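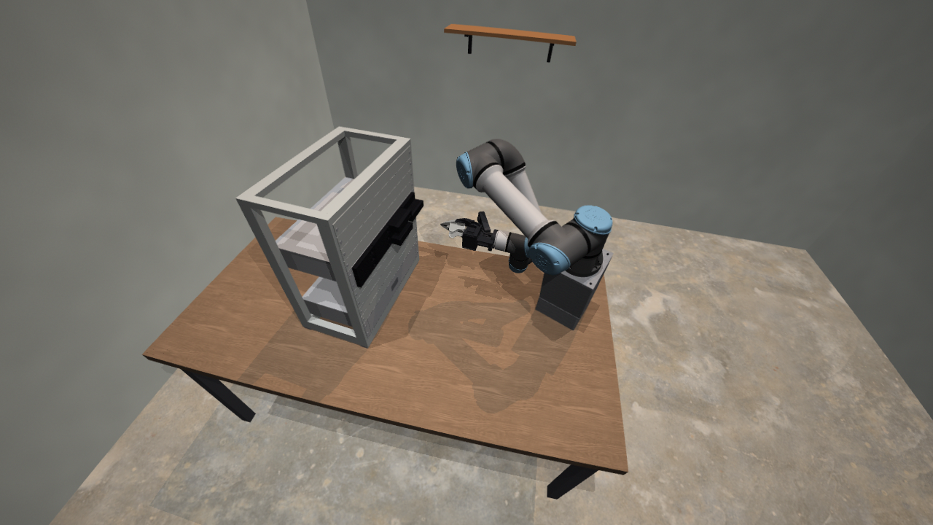

New house rules for simulated robot testing kick in this May

Posted 10/11/2023

If you've ever had a supplier tell you their arm "works every time in sim" and then wondered what on earth that meant, I've got some good news for you. Dasetti, the little shared robotics lab out at Rirstead, has put out its first set of house rules for simulated testing, and I spent a happy afternoon there having them explained to me over a very large pot of tea.

The rules cover the sort of job you see in the render at the top, an arm at a table with a cabinet and its drawers to deal with. It sounds dull, I know! But drawers are where a lot of the arguments start. One team calls it a success if the drawer budges, another wants it fully open, and then they both put a percentage on the same slide.

So the first rule is that you write down what counts as a pass before you run anything. Sun-ja Kong, who led the drafting, told me this was the only one that got no complaints at all. "Everyone agreed with it and hardly anyone was doing it," she said.

The second rule is about numbers. Any result that leaves the building has to come from at least 212 runs, with the starting positions shuffled, and the failed runs have to be kept along with the good ones. An early draft said 800, which went down like a lead balloon with the smaller groups (some of them share one computer and a lot of patience).

Then there's labelling, my favourite bit. Simulated pictures have to be called simulated wherever they're used, including in brochures and funding pitches. Marisol Strickland pushed hard for that. Renders have got good enough that people skim past them and assume there's a real bench somewhere, and she's had to correct that in more than one meeting.

There's a safety part too. A clean record in sim doesn't let you skip any of the checks on the real arm. You still do the risk assessment, you still start at low speed, and somebody still has a hand near the stop button the first time it moves. Ha-neul Ha wants the speed limits spelled out joint by joint, and that's been left for the next version.

Not everybody's thrilled. Do-yoon Hong from Brerkau, one of the firms that uses the lab, reckons the paperwork adds a fair bit to a short project, and he'd like a lighter form for student work. I have some sympathy there. The form I was shown ran to four pages and asked for the colour of the table twice.

The rules are voluntary for visiting groups until May and apply to everyone on site after that. Comments are open now, and Shakuntala Upadhyay is collecting them at the front desk or through the lab's website. She'd especially like to hear from anyone who has tried keeping failed runs for a year or more and can say how much storage it chewed up.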